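Call for Participants: Help Us Write the House Rules for Home Robots

Sulgate is looking for people who do laundry. Do you pick shirts up off the furniture, fill a basket, carry it somewhere and forget about it until evening? Then you know things our working group needs to know!

We are putting together a good practice guide for robots that tidy up in people's homes. The first draft, which we call the Valengate guide, has 140 rules in it, and a fair number were written by engineers who had a very clean apartment in mind. We want the next draft to be tested against real habits, and that's where you come in.

Sessions run through February in our practice rooms, at 9:30 in the morning or 2:00 in the afternoon. Each one lasts two hours. You'll watch a robot work through a household job, stop it whenever something bothers you (we mean whenever), and then go over the matching rules with one of our editors. Some of the things we argue about: how close an arm should come to a person sitting on a sofa, whether a robot should ask before it moves clothing, what it should do with pockets that have something in them, and how loud a warning sound needs to be before it gets on everyone's nerves.
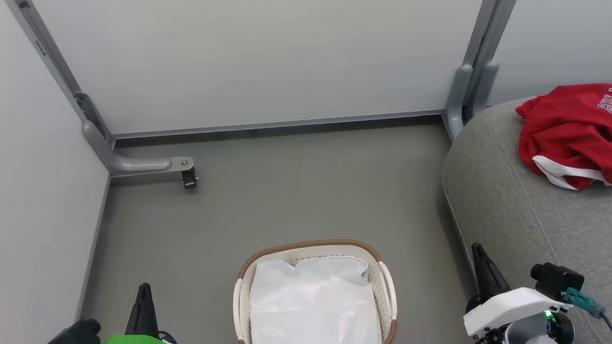 Do I need to know anything about robots to take part?

Most of our best comments so far have come from people who had never been near one. If you can say "I didn't like that" and try to tell us why, you're qualified. We'll go over the stop button and the floor markings before you start.

We'd love to hear from adults of any age, and we're especially short of people who use a cane or a wheelchair, people who share a home with small children, and anyone who has worked in a commercial laundry. Kyung-tae Heo wrote the section on fabrics and is dying to have it picked apart by a professional.

You'll be paid $214 for two sessions, plus parking or bus fare. If you only make it to one, you get half. Your comments go into the draft with a number instead of your name, unless you'd like to be credited.

Video is recorded in the practice rooms. You can ask for yours to be deleted up to the day the draft goes out for review.

To sign up, call the Sulgate front desk, extension 412, and ask for Zodwa Zwane or Lurdes Falcão. Tell them which time of day suits you and whether you need step-free access. Friends and couples can book the same session, and disagreeing with each other is welcome.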